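Workshop tips: demonstrating a task to the arm by remote control
Stusar workshop pages, Monday, February 4, 2019
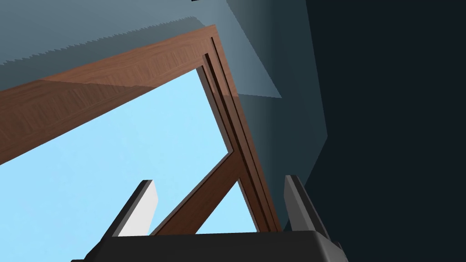
Practise each demonstration in the simulator before recording on the bench. Set the hand controller to its lowest speed scale and run the task until the path is the same twice in succession. Check the wrist view at the start of every run. With wooden framing, pick out one fixed part and steer by it; the post with its diagonal brace is a good choice, as both can be kept between the open fingers while the wrist is turned. A plain pale background gives no sense of distance, so judge the approach by the wood.

Open the fingers fully before moving in. Closing them during the approach teaches the arm to do the same, and the habit is hard to remove later.

Hold still for 2 seconds at the start and end of each run. The Mirel recorder trims on movement and will otherwise clip the first few samples.

Delete hesitant runs the same day. Our last Kaplan set held 252 runs, of which 32 were thrown out for pauses in mid-air.

When guiding by hand, hold the arm above the wrist joint. Pressure on the fingers shows up in the force log as contact.

Change the starting position every 4 runs. Small shifts are enough.

Ikix controllers drift when warm. Re-zero the stick after each break, with the arm disabled.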